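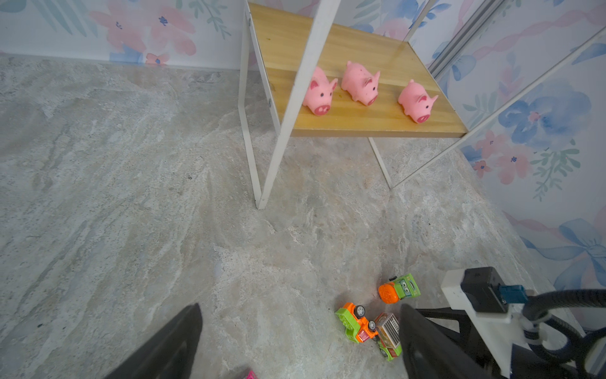 dstrickland
Right, a question for the shelf people. I have bought a secondhand metal unit for the box room and I want to know how much a single board can hold before it starts to sag. The man at Fitzsimmons said "plenty", and when I asked how much plenty was he went off to find a colleague and I never saw either of them again. It's the same sort as in my photo, white metal frame with a wooden board across it, and three pink rubber pigs are no kind of load test. I want to put jam on it. A lot of jam. The board is 100 cm long and 26 deep.
Dolores Strickland

clisex
How many jars is a lot?

dstrickland
More than my husband thinks, fewer than my sister.

kamol_l
Length matters far more than depth here. Double the span and the same weight spread along it bends the board much further than double. At 100 cm with nothing under the middle I'd want a batten screwed along the back edge at the very least. Put the heavy jars at the ends and the empties in the middle.

oldplaner
Disagree about the batten. Front edge, every time. The front is where people plonk things down and the front is what you see drooping from the doorway.

kamol_l
You see a batten from the doorway as well.

oldplaner
You see a nice straight batten.

lutetti
Or turn the board over every July. My mother did that for years and her shelves were level, if you were willing to call a gentle wave level. Dolores, is it solid wood or chipboard? Solid wood will forgive you. Chipboard gives up a bit at a time and never comes back.

dstrickland
Solid, as far as I can tell from the ends. While you're all here, what about the wall behind? I've been told flowery paper makes a small room smaller. It's a box room. I don't see how it could get smaller.

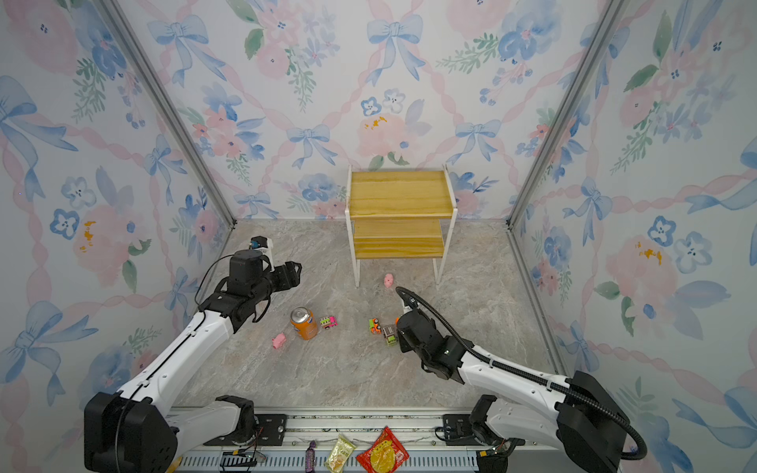 Bows and roses on a white background, on all three sides.

oldplaner
Well, it's cheerful. I'd have it on one wall and paint the others, or you'll be matching the pattern in the corners until you're ninety.

lutetti
No, go all the way round. One flowery wall looks as though the money ran out.

kamol_l
Can we finish the shelf first? Fix the unit to the wall at the top, whatever paper you end up with. Jam is heavy and a tall unit will tip. 2 brackets, proper plugs, into brick if you've got it.

dstrickland
Plasterboard, I'm afraid. Put up by the previous owners, who were optimists.

kamol_l
Then find the studs – and do it before you paper.

dstrickland
I have already bought the paper.

oldplaner
Bought isn't hung. Batten on the front.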